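About Lellelero

Lellelero builds and rents two-arm workstations for small shops that sort, pack and kit parts. We started in the back of a bicycle and motorcycle parts store in Dubey, where Savita Singhal was filling spare part orders by hand every evening until 8 p.m. She wanted a helper for the boring part of the job. Today we are a team of 20, and Savita still answers the support phone in the morning.

Our main product is the Nondora bench. It comes with two white arms, a black gripper on each, the table and our software Trerumus. You show the bench a task, you correct it, and it learns your order of work. Most customers begin with one simple kit of five or six parts.

Before we rent a bench to you, we ask for a box of your real parts. We try them on a plain mat, with a metal tray as the target. Brake pads, rubber rings, grommets and plastic clips are the kind of thing we like to receive, the small ones especially.
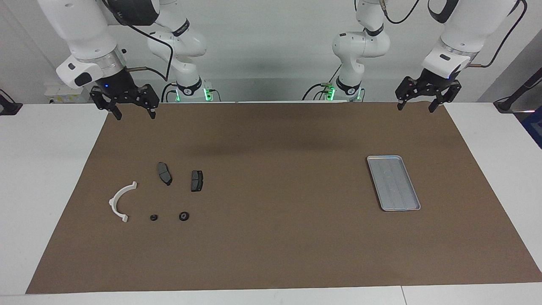

After the trial you get a written report, also when the answer is no. Very soft or oily parts are still difficult for us, and we will tell you so.

Rental is by the month, with a minimum of 5 months. Training for two of your people is included. New benches ship again in October.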